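About Grernutow

G'day, and thanks for clicking through to the page most people skip. I'm Jacinto Tlapale, and I started Grernutow in April with one product in my head and far too many bits of printed plastic on my kitchen bench. We make and sell the Avov kit, a pair of hand-held grippers that let a person show a robot how a job is done, just by doing it with their own hands.

If you've ever tried to teach a robot arm something fiddly by driving it with a joystick, you'll know why I wanted something else. I spent a good chunk of my working life programming arms the slow way (packing lines, mostly, and one very stubborn machine that folded cartons) and I always thought the bloke on the floor could have shown it in a minute if only there was a way to write his hands down. So that's the idea behind Avov. You hold one in each hand, you pick things up, you put them where they belong, and the kit records the lot.

What's in the box

Each Avov kit comes with two grippers with padded fingers, a marker cube for each, a head-mounted camera, a set of flat marker boards and a carry case. The finger pads wear out eventually and they're meant to, so we pop a spare set in as well. The software is called Vukon and it lines up what the grippers saw with what the head camera saw, then hands you tidy files your own people can train on. It runs on an ordinary desktop. You don't need a rack of anything!

We also do a day of training, which we call Kettler for reasons that go back to a very old dog. We come to you, set the desk up, get your crew holding the grippers properly and stay until they've got a session they're happy with. Most people are a bit stiff at first — elbows in, holding their breath — and then somewhere before lunch they forget they've got the things in their hands. I love that bit. 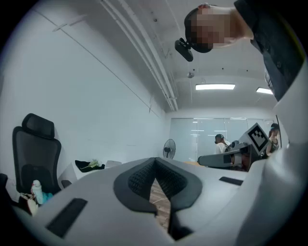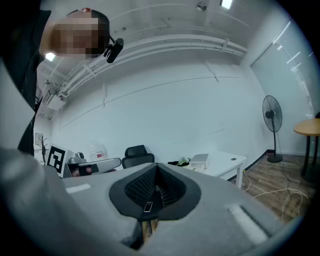
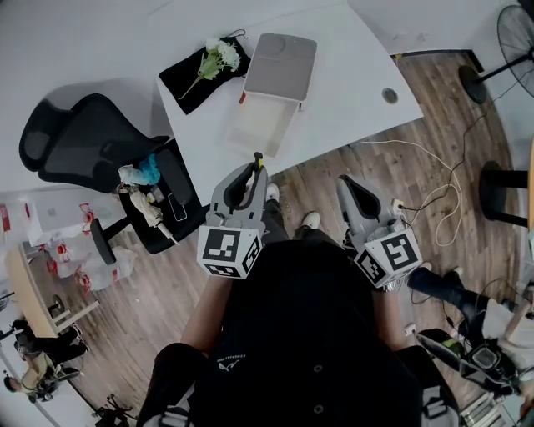 Avov grippers at the desk: two views from the grippers themselves, then one looking down over both hands.

Straight answers to what people ask us

A single kit records 120 short demonstrations in a comfortable day, going by our own sessions, with proper breaks for the wearer. If you want 1,000 of them, plan on a couple of kits and a roster, and please swap people over before their wrists start to complain. Tired hands make sloppy recordings.

You can't run it in the dark, and you can't run it with the marker cubes covered in tape or gravy. (Yes, gravy. It was a catering job and we got there in the end.) Very shiny things are still a nuisance, and I'd sooner tell you that now than after you've paid. Small soft stuff is where it's happiest: cloths, bags, packets, that sort of thing.

It's right-handed and left-handed both. The grippers are adjustable for smaller hands too, which came out of a pretty blunt email from one of our first customers, who was dead right.

Where we're up to

As of 2021-07-03 we've sent out 41 kits and have parts on the shelf for another 51, so the wait is shorter than it was. We're still small. I answer the phone most mornings and if I don't, I'm probably under a desk with a cable in my teeth. Repairs come back to the same bench they were built on, and we'll lend you a gripper while yours is in.

We hire kits by the fortnight as well, if you'd like a go before you commit. Universities and TAFEs get the education rate, just mention it when you write. Send us a few lines on what you want your robot to learn, with a photo of the actual objects if you've got one — it saves a heap of back and forth — and I'll tell you whether I reckon Avov will suit.

Hire, sales and repairs are all through the contact form. Parcels for repair need the job number written on the outside, please.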